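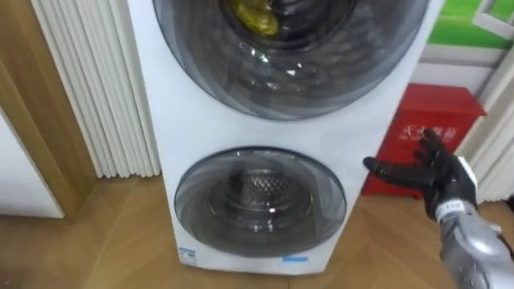 What's the small lower drum on a stacked two-door washer for, and should I bother using it?

It's for the small loads you'd like to keep away from the big ones: underwear, baby things, delicates, the cloths you wiped something regrettable up with. Use it if you have any of those. If everything you own goes in together on warm and comes out fine, the lower drum will sit there looking expensive, and no harm done.

Twin-drum washer, one on top of the other. How do you people actually run yours?

Posted by Bernadette Foley, Jul 13, 2019

The short answer above is the one the site pins on every washer thread, and I've read it. I'd like the long one.

We moved into a place in March that came with one of these: tall white thing, big round door up top, smaller round door underneath. The previous owners left us the washer, a shower curtain and a manual with the middle pages missing. The missing pages are the ones on the lower drum. The pages on disposing of the packaging survived beautifully.

Ours is a Caltance. I've been using the top drum for everything and the bottom one for nothing, apart from a week when my son kept his soccer socks in it, unwashed, under the impression that this was the same as washing them.

What I'd like to know:

Can I run both at the same time, or will the house leave its foundation?

Does the little one need its own detergent, or less of the same?

How do I get things out of the bottom without lying down? I'm tall and my knees have opinions.

And the top door is high enough that I can't see what's stuck to the upper part of the drum. I keep finding one dish towel that has been through three washes without ever leaving. Is there a trick, or do I just get a stool like everyone's grandmother?

The floor in there is wood, if that matters. I have a feeling it's going to matter.

skekdale_laundry

I've lived with one of these for a good few years, so here's everything I know, some of which I learned by mopping.

Running both at once: check the front part of your manual, since you still have it, for a line on simultaneous cycles. Some machines let both drums do as they please. Others hold one back until the other finishes spinning, and the display will just sit there as if it's thinking. Ours does the second. I spent a month convinced it was broken and had the phone in my hand when it started up on its own. If yours allows both, try it once while you're home and standing nearby, with a normal load in the top and a few light things in the bottom. Some hum is fine. Walking is not fine. If it walks, put a level on top of it (you may need that stool sooner than planned) and adjust the feet until it sits dead flat, then tighten the lock nuts. People skip the lock nuts. People then come here and post.

Detergent: less. A lot less. The small drum uses a small amount of water, and if you give it a full capful you'll get suds that hang around through every rinse and leave your delicates feeling like a candle. I use 2 teaspoons of liquid for a half-full bottom drum and have never wished for more. Also look at where the detergent goes. On some models the two drums have separate drawers, and on mine the lower one is easy to mistake for trim. I'd been pouring soap into the upper drawer and washing baby clothes in plain water. They came out about as clean as before I knew, so draw your own conclusions.

Getting things out: use a mesh bag. Everything for the bottom drum goes in one bag, or two if you sort, and you reach in once and pull. You still have to bend, but you bend like a person picking up a suitcase and can leave out the part where you feel around the back for a sock. I keep a folded bath mat in front of the machine for the days when I do kneel. A rubber-backed one will trap water against a wood floor, so get the plain cotton kind and hang it up afterward.

The towel that won't leave: when the cycle's over, put your hand in flat against the top of the drum and turn the drum a full circle. Whatever's stuck will drop or bump into your fingers. I do this every time. I have rescued the same yellow pillowcase more often than I've slept on it.

Wood floor: yes, it matters, though less than the internet says. Get a drip tray if there's room, look at the hoses every few months, and wipe up anything you see on the floor right then. Don't leave both doors shut between washes. Prop them open a couple of inches, wipe the rubber seal dry, and do the bottom one too even if you haven't used it. A drum that never gets run can smell worse than one that does. If yours has been idle since you moved in, give it a hot empty cycle before you trust it with anything you like. Especially after the socks.

kwok48

just get the stool. we have one, 50 bucks, worth it

never used the bottom one in ours. wife keeps clothespins in it. don't turn it on if you do that

onovach_mike

Mostly agree with the long answer. A few things to add.

The weight limit on the lower drum is real. It's printed somewhere, either in the manual or on a label, and it's lower than you'd guess from looking through the door. A pair of jeans will technically go in. It will then soak up its own weight in water and bang around in there for an hour. Stick to shirts, underwear, kids' stuff, cleaning cloths. One bath towel by itself is asking for an unbalanced spin, and a lot of machines will just keep stopping and trying again. That's what those cycles that claim nine minutes left for most of an evening usually are.

I disagree on the bath mat. I've tried it, and you kneel on it, it slides, and now you have your head in a washing machine. A low plastic step works for sitting on as well as standing on, so you get both doors covered with one purchase. Sit, unload the bottom, stand up on it, check the top. Make sure it has rubber feet.

Temperature: the setting I use the little one for most is hot, for cleaning cloths. Running a whole big drum hot for four rags always annoyed me. We've got old cloths in a bucket under the sink and they go in the bottom when the bucket's full. Rinse out anything with bleach or solvent on it first, and anything soaked in oil or grease shouldn't go in at all, washer or dryer.

Get the rest of the manual too. If the model number is on a label around the door or on the back, type it into the maker's site and there's a decent chance you can download the whole thing. Save it somewhere you'll find it. Mine is in an email to myself with the subject line "washer," along with 3768 other emails.

Bernadette Foley

Thank you all. Ran the empty hot cycle on the bottom one this afternoon and it got through it without incident, though a guitar pick came out of the door seal and we don't own a guitar. Level is on the shopping list, and so is the step — I'm siding with the step over the mat, sorry. Mine turns out to be one of the ones that makes the second drum wait. I'd have called somebody.

Found the lower detergent drawer as well. It is, as described, easy to mistake for trim.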